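Trosdale Notes

Home Projects Gear Interviews Contact

Search this site Go

2026-05-29
By Wian Le Roux

Thandeka Shabalala has spent most of the past year comparing finger shapes for two-finger grippers. She works at Pendero, a small shop that fits arms and wrist cameras for people who want to try household tasks, and she keeps the results in a spreadsheet that now has 1,863 rows. We talked for an hour at her bench, mostly about fabric.

She started with the pads. Pendero used to ship every gripper with wide, flat fingers from a supplier called Sithole, and Shabalala says they were fine for boxes and cups. Cloth was where the complaints came in.

"A flat finger pushes cloth away from itself," she said. "You come down on a shirt and it slides ahead of you. Then you close and you have a pinch of nothing. People would write to us and say the controller was bad."

The controller was the first thing she checked. She ran the same pickup with the stock Pendero controller and with one from Arkik, 126 tries on each, and got results close enough that she stopped looking there. The Arkik unit closed a little more smoothly. It also cost more and needed its own power supply, and she did not think a customer would notice the difference on laundry.

After that she went to tapered fingers and tried 13 versions. Some were too thin and bent under load. One had a hook at the end that caught threads and would not let go of a sweater. The version she likes narrows to a blunt tip.

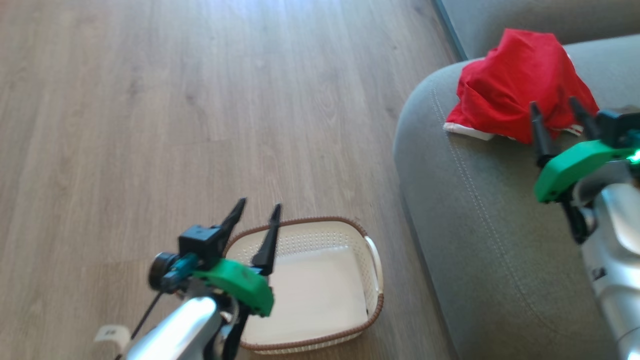
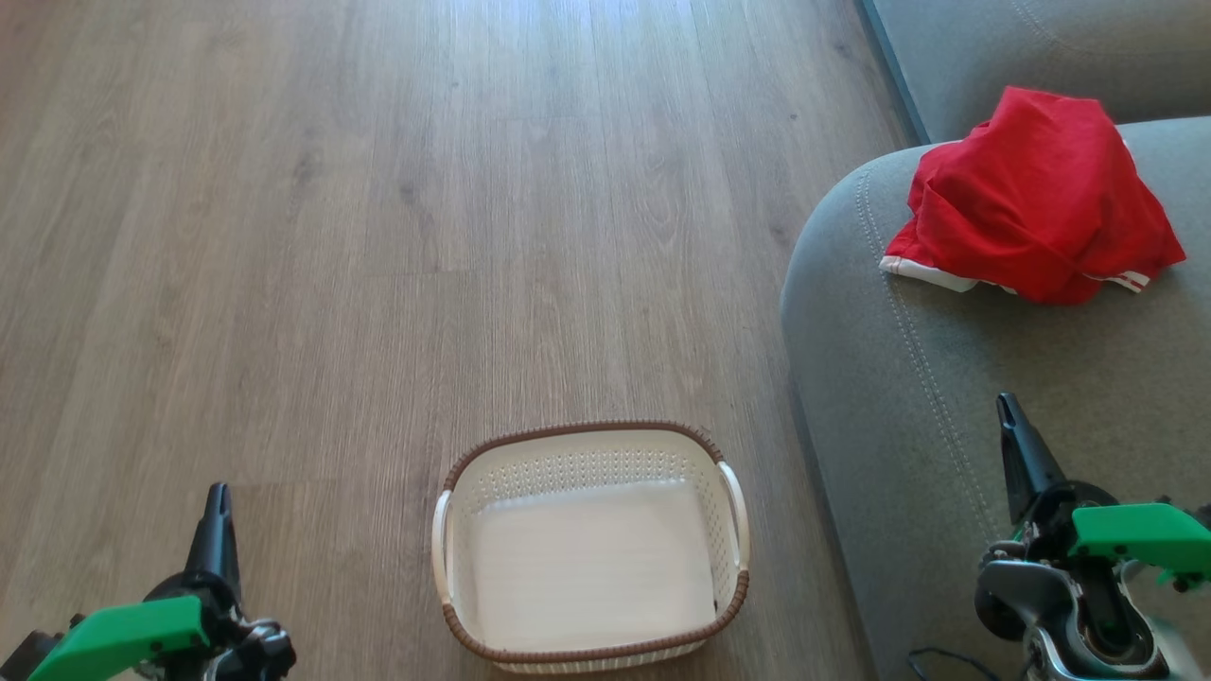
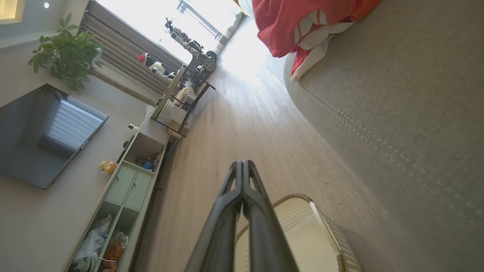 Shabalala's main rule for a comparison is to keep the task dull. She wants one piece of clothing, one basket and one place to pick from, and she wants them the same for every finger set. "If you change the shirt, you have changed the test," she said. She is particular about where the cloth starts, too. A red garment left in a heap on a gray sofa, with the basket down on the floor beside it, is a good setup in her view, and the color helps the cameras more than people expect. The soft surface underneath makes the job harder. On a table the fingers can press down and the table presses back. On upholstery everything gives a little, so the fingers have to get under a fold or pinch the top of one.

She would also like people to think more about the basket. A rim is easy to hit on the way in, and an arm that has picked well can still leave a sleeve hanging over the side. Her spreadsheet has separate columns for the pick and the drop. When she began, it had only one, and she had to go back and redo everything from the first August.

I asked about the cameras. She uses one up high and one at each wrist, and she does not agree with customers who want to save money by leaving the wrist ones off.

"The high one tells you where the cloth is. The wrist one tells you where your fingertips are," she said. "When the arm goes in close, it gets in the way of the high view. You need both, or you guess."

The wrist view has its own trouble. In a living room there is often a bright window somewhere, and when the wrist turns toward it the exposure suffers. She locks the exposure for the cloth and lets the window go white. Her other advice on cameras was to route the cable with plenty of slack and then move the wrist through its full range by hand before switching anything on.

On wear, she had less to report. Pendero's plan is 1,000 open and close cycles on each finger set before it goes in the catalog, and only two sets have been through it so far. Both came out with scuffed tips and no cracks.

She is not ready to drop the flat fingers. They are still better for anything with a firm side, and a customer who moves only boxes should keep them. Next she plans to try towels, which are heavier and which she expects to go badly for a while.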